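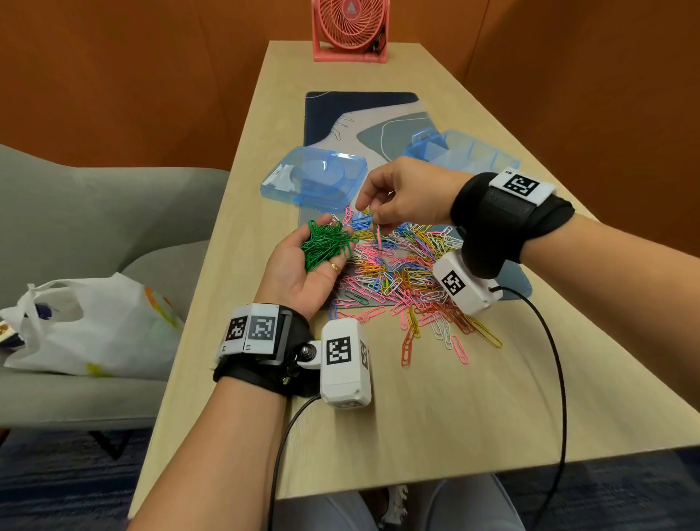

Zakthorpe Coloured Paper Clips, bulk tub

We've stocked these for longer than I care to admit, and they're still the thing people pop in for and leave with two of. Good springy clips in a cheerful mix of colours, 1204 to the tub (odd number, I know — it's how the maker packs them), and the coating doesn't flake off on your good paper the way the bargain ones do.

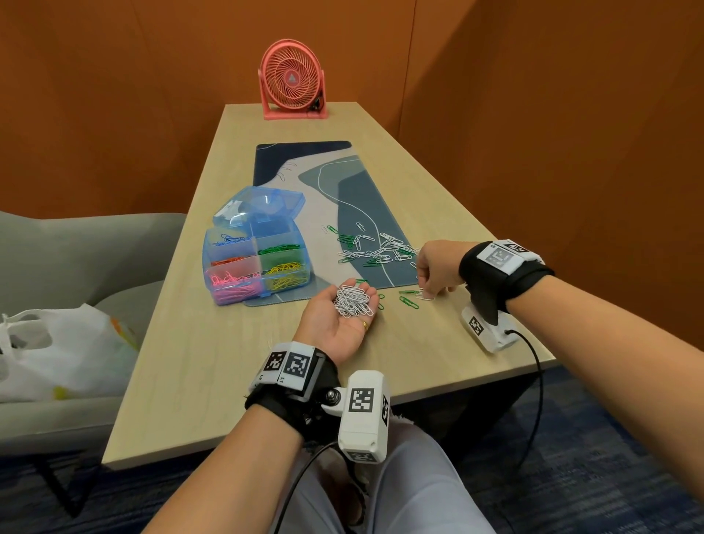
They'll hold 8 sheets of ordinary copy paper without splaying, and a few more if you're gentle. Teachers like them for colour-coding, and my sister Vesna does her whole tax year with them, a colour for every quarter! Tubs are kept behind the counter, so just ask.

Print this page | E-mail to a friend

Comments

Savita Ahuja: Lovely clips. Wish there was more purple.

Akash Chaturvedi: Ordered in April, still going through the first tub. Do you post to the Territory?

Jennylyn M.: My kids made a necklace out of mine, so there goes the filing.

This site uses cookies. By continuing to browse you agree to our use of them.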